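Un club de robotique scolaire s'attaque au geste de verser
21 déc. 2022

Au club Skimau, les élèves ne parlent plus que de gobelets ! Lancé en septembre, leur projet Jelov consiste à apprendre à un robot à deux bras à transvaser des billes d'un récipient à l'autre. 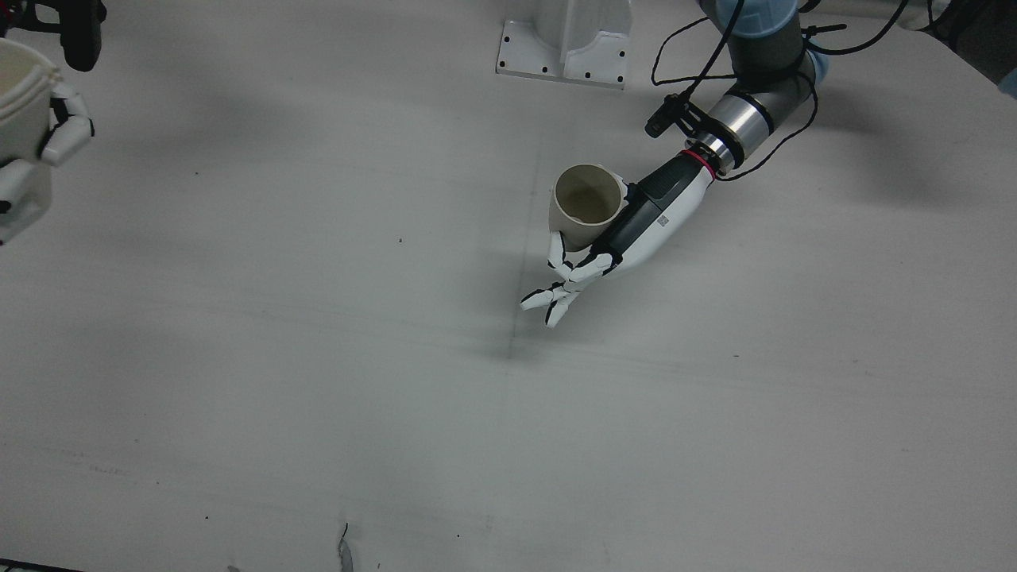
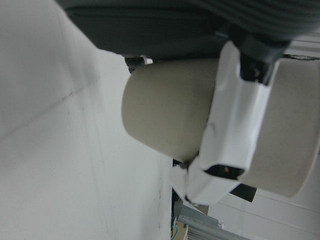 L'équipe compte six élèves, dont deux en première année, et se retrouve à l'atelier dès la fin des cours, souvent jusqu'à la fermeture du bâtiment. Chacun a choisi sa partie : la trajectoire des bras, la force des doigts, le traitement des images, et même le carnet de bord, tenu avec un soin remarquable. Le plus délicat reste la prise. Un gobelet beige, évasé vers le haut, ne se laisse pas saisir comme un cube, et il a fallu beaucoup d'essais pour trouver où poser chaque doigt blanc aux articulations noires. Les élèves ont d'abord voulu serrer fort, puis ils ont tout repris en partant d'un contact très léger, et c'est cette version qu'ils peaufinent maintenant.

« Ils arrivent avec une idée nouvelle à chaque séance, parfois quatre, et je n'arrive plus à les faire rentrer chez eux ! », raconte Giorgia Longo, l'enseignante qui encadre le club. Le carnet de bord recense déjà plus de 2 377 essais, réussis ou non, tous commentés à la main.

Prochaine étape, la rencontre interclubs Hudora, où chaque équipe disposera de quelques minutes pour montrer son robot au travail. Skimau y présentera le transvasement complet, puis, si le temps le permet, une variante où les deux bras échangent leurs gobelets. Les répétitions reprennent après les vacances, salle Wyss, et les élèves qui veulent rejoindre l'équipe peuvent passer la porte sans s'inscrire.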